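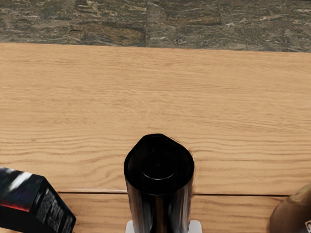

Sumik 3000 snatch block - one season on

I've been meaning to write this up since the summer and the boat came out last week, so I've finally got the thing on my desk where I can look at it properly. I love this block. I'll try to be fair about it, but I should say that first!

We sail a Ghaffari 36 out of Omham, mostly two of us, with a bit of club racing when the tide suits and a couple of longer trips. The boat came with an old snatch block that had a cheek so bent it had to be opened with a screwdriver. I put up with that for three seasons, then pinched my thumb in it while barber-hauling the jib and ordered the Sumik from Stoner that same evening.

The number in the name is the breaking load in kilos. The sheave is 50 mm across, alloy, running on plain bearings, and the cheeks are 316 stainless with a thick rubber bumper round the outside. It weighs 475 g with the shackle on. That sounds a lot for a block this size, and it does feel like a lump in the pocket of your oilies, but I've stopped noticing.

What makes it so good is the latch. You press a sprung button on the side and the cheek swings open, and you can do it with one hand in wet gloves while hanging on to a shroud with the other. It shuts with a proper click. I've led a loaded spinnaker sheet through it in a fair bit of chop, and it has never opened when it shouldn't. The old one used to pop open if the sheet flogged, so for the first month I kept looking over my shoulder at it.

The bumper is the other clever bit. When the sheet goes slack and the block drops on the deck, you get a dull thud where the old one left a chip in the gelcoat. Mine has a few scuffs on the rubber and a nick from the toe rail, nothing more.

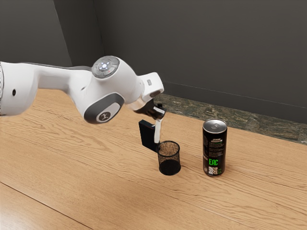
We've used it for the spinnaker sheets, as a preventer lead, on the dinghy tow, and once to haul a very reluctant anchor chain out of the locker (don't do this, the chain marks the sheave). It runs sweetly with 10 mm and 12 mm line. I tried a 14 mm mooring warp and it went in, but it rubbed on the cheeks and I wouldn't leave it like that.

Now the grumbles. Under a really heavy load the sheave is stiffer than a ball bearing block would be. You feel it when you ease in light airs too, as the sheet wants a bit of a tug before it starts to run. For a cruising boat I don't think it matters much. If you race seriously you may want to spend more.

The shackle is a snap shackle with a small ring on the pin, and the ring is too small. I tied a short bit of cord to it on the second trip and it's been fine since, but for the price they could have put one on. The swivel also collects salt. Mine went gritty by the end of August and wanted a good soak in fresh water and a drop of oil, and after that it spun as well as new.

Tea staining: a little, round the rivets, after five months on deck. It came off with a nylon pad and some metal polish. Stoner's leaflet says to rinse after every sail, and I managed that maybe one time in four.

Stoner sent it quickly and it was well packed. There was a mix-up over the finish, as I'd ordered the black bumper and got the grey, but they offered to swap it and I decided I liked the grey. It shows up better in the bottom of a locker.

Would I buy another? I'm going to - I want a second one for the other side before we launch, so that we can gybe without moving the first one across the cockpit every time. I'd also like to try the smaller Sumik for the staysail, but I haven't seen one in the flesh yet and can't tell you if the latch is the same.

Good points: latch, bumper, feels very solid.
Bad points: tiny ring on the shackle, a bit sticky in light winds, needs rinsing.

Four and a half out of five, and the missing half is for the ring.

Posted October 31, 2021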